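Recording a Bag-Packing Task on the Two-Arm Station

Last updated in November by Orlando Mamani

These are the steps for recording packing episodes on the Tulard station. They assume you have already done the leader arm tutorial and can pick up a candy packet without sending it across the room. If you can't yet, go back and practice. The packets will wait.

Before you start

Power up both arms and let them finish homing. Check that each gripper opens and closes all the way, then trace the cables by eye from gripper to base. A cable that looks fine at rest can snag at full reach, and it will pick the last ten seconds of your best episode to do it.

Open Juline, choose the task "pack snacks, paper bag," and type your name in the operator field. "Test" is a popular name here. We have 37 episodes by Test and would like to thank him, but he never answers his mail.

Setting the table

1. Stand the paper bag near the middle with its mouth open. Let the handles fall where they like. The policy has to cope with handles, and so do you.

2. Put the snacks down around the bag. Mix small packets with at least one big puffy bag. Turn some of them at an angle. People left alone will line things up like a store shelf, and the model then learns that the world is a store shelf.

3. Keep everything within reach of at least one arm. Anything on the left belongs to the left arm, anything on the right to the right arm, and anything in front of the bag to whichever arm is less busy.

4. Take your hands out of the enclosure and press Record. 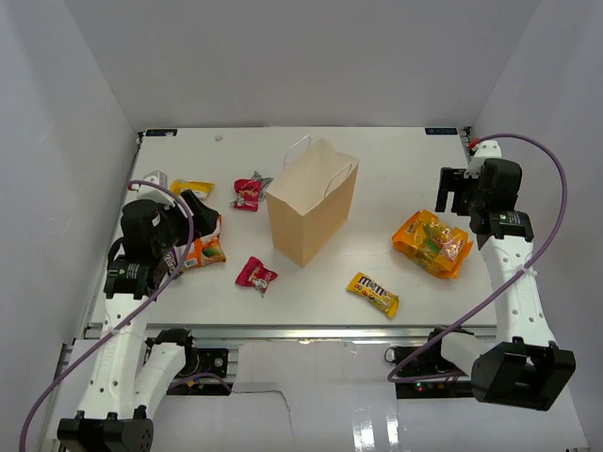
Left gripper down at the orange pouch, right gripper open over the big snack bag.

Driving the episode

Go slower than feels natural and faster than feels safe. Bring the fingers down over a packet, close, lift straight up, and clear the rim of the bag before you move sideways. Crimped ends make good handles. Shiny, puffy bags do not, so take those by a fold.

If you drop something, pick it up and carry on. Recoveries are worth keeping. What we don't want is the long pause where the operator sighs and thinks about lunch, as the model will faithfully learn to do the same. After 5 failed grasps on one item, stop and mark the episode as bad.

Only one gripper goes over the bag at a time. Charalambos Panagiotou has tried it with both and can show you the bent bracket.

Ending and labeling

Return both arms to rest, then press Stop. Mark the episode good, recovered or bad. "Recovered" means you made a mess and fixed it. "Bad" means you made a mess. Don't delete anything yourself. Episode 442 was deleted by hand and the index has been sulking ever since.

Empty the bag, shuffle the snacks into new places and go again. Swap the bag when the rim goes soft.

Uploading

Juline syncs to the Gritholm server when you close the session. Wait for the green check mark before you log out. If the upload stalls, write the episode number on the sheet by the door and leave the station on.

Eating the training set is not allowed. Spare snacks are in the drawer marked Moschos.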